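Lab 3: Recording cloth-handling demonstrations with the hand-held grippers

Course notes, Dinesh Pant
Updated September 30, 2024

Read these notes before your bench session. Lab 2 covered mounting and calibration, so that material is not repeated. If your group has not finished Lab 2, do that first.

1. Task

Your group records one person sorting cloths in and out of a basket with a pair of hand-held grippers. The recordings are used in October to train the policy in Lab 4. Each group records 90 demonstrations. Split them evenly among the members of the group, as a policy trained on one person's habits tends to copy those habits.

A demonstration starts with both grippers open over the table and ends when both are open and clear of the cloth. Maximum length is 21 seconds. Longer ones are dropped by the import script.

2. Two kinds of view

The head camera gives you the layout: where the basket is, where both hands are, which cloth is being moved. The gripper camera sees the two fingers and whatever is between them. It loses the basket easily, so do not rely on it to tell you where you are on the table.
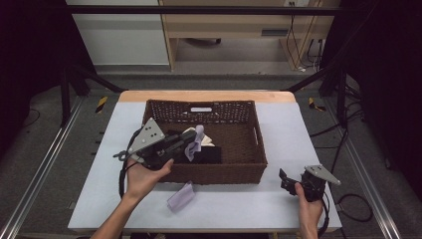
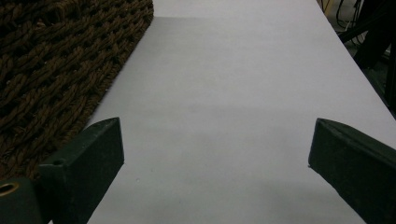 Head view during a cloth lift (first) and gripper view with the fingers apart over the white surface (second).

When you review your own recordings, look at the gripper view for finger spacing and the head view for everything else. Cloth folds hide the contact point from the head camera more often than you would expect.

3. Handling

Pinch a single layer near a corner or a fold. Lift straight up before moving sideways - dragging a cloth over the basket wall moves the basket, and the demonstration has to be thrown out.

Keep the cables outside your forearms. Check them again after every 10 demonstrations.

Move at a steady pace. Fast wrist turns blur the gripper view and the tracking in Gridar will drop samples.

4. Files

Save to the Meleneck share under your group number. Gridar names the files for you, so leave the names alone. A full set takes about 600 MB after compression. Mark failed attempts with the "reject" flag and keep them, we will use them in the discussion of error cases.

5. To hand in

One page per group: number of accepted and rejected demonstrations, the most common reason for rejection, and one pair of matching head and gripper stills with your comments. Reading for next time is the Flevitz handout, sections 2 and 4.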